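How I Set Up a Sim Kitchen Before Letting My Arm Near the Real One

Posted in Robots, Workshop, Tutorials

So my arm build lives in the shared workshop at Urthorpe, on a bench right next to other people's projects (and other people's coffee). After one swing that nearly took out a very nice desk lamp, I decided I was going to do all my motion testing in simulation first. It took me a while to get it working nicely and I kept losing my notes, so I'm writing the whole thing down. If you've got a home-built arm with a multi-fingered hand on the end, you can follow along pretty much as is!

What you need: a laptop with a half-decent graphics card, a model file of your arm with the joint limits filled in, and a room scene. I run Kelar as my simulator and grabbed a kitchen from the Skavarlow scene pack. My hand controller is called Hoani, a little pile of scripts I wrote myself, and you can swap in whatever you use.

Step 1. Load the room by itself. Don't put the robot in yet. Fly around and check the scale first, because my first import came in with counters as high as a house. Set the units to meters, reload, and look again.

Step 2. Place the base. I tried mine on top of the counter to start with and the elbow kept reaching the wall before the hand reached anything useful. Putting it on the floor in the gap between the two countertops worked much better. Lock the base to the floor once you like the spot, or it'll tip over the first time the arm moves fast (ask me how I know).
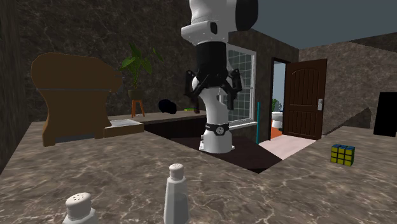
Base on the floor between the counters, fingers spread, shakers and cube up front.

Step 3. Put out your props. I like a mix of shapes, so I have shakers for upright grasps and a Rubik's cube for flat-sided ones. Keep things off the very edge of the counter to begin with. Give each prop its own mass and friction, too. I left everything on the defaults one Wednesday and spent the whole evening blaming my finger code for stuff sliding away!

Step 4. Turn on self-collision. Please don't skip this one. A hand with long fingers can fold back on the arm in some poses, and with self-collision off the simulator will happily let the fingers pass right through the links. Your real motors won't be so forgiving.

Step 5. Slow it down. I cap joint speed at 5 percent for the first run of any new motion, then go up to 80 when I trust it. Watch the wrist more than the fingers, it's the part that likes to take the scenic route.

Step 6. Save your start pose. Get the hand open, get it clear of the counter, and write down the joint angles in a file you'll be able to find again. Mine is called start_pose_2, and there's no start_pose_1 anymore, long story.

If the arm jitters when it's standing still, try a smaller time step before you touch the gains. If it drifts, check the gravity setting. And if the whole thing explodes on load, look for two collision shapes overlapping, usually the base and the floor. Lifting the base by 2 millimeters fixed mine.

Next up I'm moving the grasp tests over to the real bench, with the lamp somewhere else.

Filed under: robot arm, simulation, grippers
Previous post: Wiring the Wrist Without Crying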